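From: Mihret Teshome
To: fikre-users list
Date: Thu 20 June
Subject: Re: [fikre-users] How many zip demos before it stops being silly?

On the zip question, someone at Nusach wrote:

> We've got 60 demonstrations of opening a pencil case and the policy
> still grabs at the cloth next to the zip about half the time. Do we
> just keep recording, or is there something wrong with how we're doing
> it? Our operator is getting fed up and so am I. Also, do people bother
> keeping the fumbled ones?

Oh, I feel for your operator! We've been on zips at Pomia since March and I now can't pick up my own rucksack without thinking about grip angles.

Short answer: 60 wasn't enough for us either, but I don't think the number was our main trouble. Our first 200 were nearly all the same bag in the same spot with the zip facing the same way, and what came out was a policy that was very good at that one spot. Move the bag a hand's width over and it pinched thin air. We threw most of those out (painful) and started again with a rule that the bag gets turned or shifted before every single go, and the zip starts somewhere different each time, sometimes shut, sometimes already part of the way along.
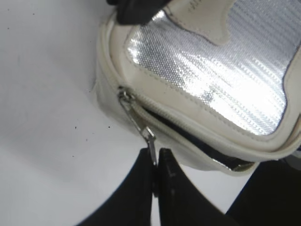 The other thing that helped was being fussy about the grab itself. We ask for the end of the pull tab, pinched between the fingertips, and a little pause before any tugging starts. If the operator goes straight from closing to pulling, the two things smear together in the data and the model starts pulling before it's got hold of anything. Half a second is plenty. It feels daft while you're doing it, I know.

Shiny tabs are a pain, by the way. Have a look at your wrist camera pictures with the lights as you normally have them, and if the metal keeps blowing out to white, try moving a lamp before you blame the model. We wasted a week on that.

As for fumbles, yes, keep them, if the operator recovers and finishes the job. We tag them "retry" in Vada and leave them in. The ones where the whole bag slides off or somebody gives up go in a separate folder that I keep meaning to do something with.

We're at 473 keepers now, over 11 bags, and I'd still call the round-the-corner bit shaky. Straight runs are fine. If anybody has a decent trick for holding the bag steady through a bend I would love to hear it, as ours tends to follow the zip.

Happy to share our operator notes if you write to me off list. They're scruffy but readable.

Mihret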